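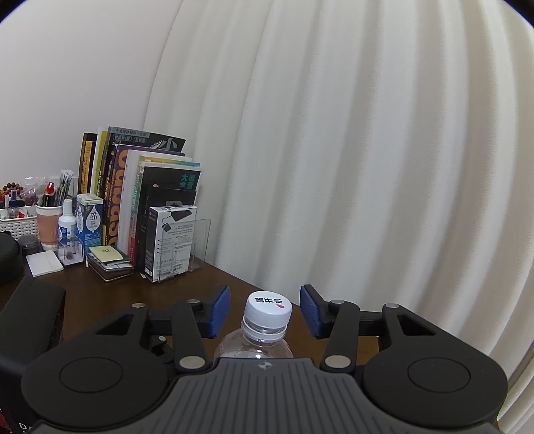
Figure 4.1 A hand-held gripper with its jaws open on either side of a bottle cap, seen from the tool's own camera.

Chapter 4
Showing a Robot What to Do

In Chapter 3 we wrote out a pick-and-place job as a list of positions. That works well when every part arrives in the same spot. It works poorly on a desk at home, where the bottle may be beside a row of books one day and behind a paper cup the next. Writing a rule for each case takes longer than doing the job.

The other way is to show the robot. A person carries out the task, the movements and camera views are recorded, and a program learns to produce similar movements when it meets similar views. Engineers call this learning from demonstration.

This chapter covers 2 ways of recording a demonstration. In remote control, also called teleoperation, the operator moves a controller and the robot arm follows. The record comes from the robot itself, so every movement in it is one the robot can make. The drawback is speed. Most people are slow and clumsy through a controller, at least for the first few hours.

In hand-held recording there is no arm at all. The operator holds a gripper like the one in Figure 4.1 and does the task directly. The finger pads meet the object much as a robot's would, and the camera travels with the tool. The operator can feel the bottle resist, which helps. The harder problem is working out afterwards where the tool was at each moment — we return to this in Section 4.3.

Case study: the Dundwood bottle set
Csaba Mészáros ran a small recording project at Dundwood one August. The task was to grip a bottle by the cap, lift it and put it down on a marked spot. His group planned for up to 1,000 demonstrations and kept 827. The rest were thrown out, mostly because the operator had moved too fast for the tool's position to be recovered. We will use the set again in the exercises at the end of Section 4.4.

Before you read on
Look again at the finger pads in Figure 4.1. They are on either side of the cap and have not met it. Write down what the person holding the tool must judge before closing the jaws, and which of those judgements could be made from the camera view alone. Keep your notes, as you will need them in Section 4.2.

Key terms
demonstration, teleoperation, hand-held gripper, finger pad, operator

4.1 Recording by remote control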